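Cumonard data gathering group
Minutes, August 2, 2020

1. Examples so far. We now have 1038, with 146 added in July. Lovely progress, and well done to everyone at Fonon!

2. Cù. The new model learns much faster from varied examples. Agreed to record up to 20 more per task.

3. Blurred pictures. Keep them in, tagged, so Cù meets poor views too. Caltatard to write the tagging note. 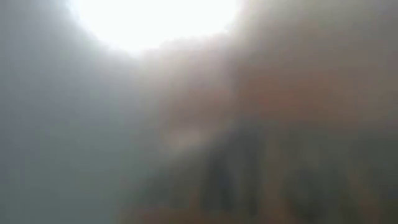
Fixed camera view, blurred, with strong white light at the top.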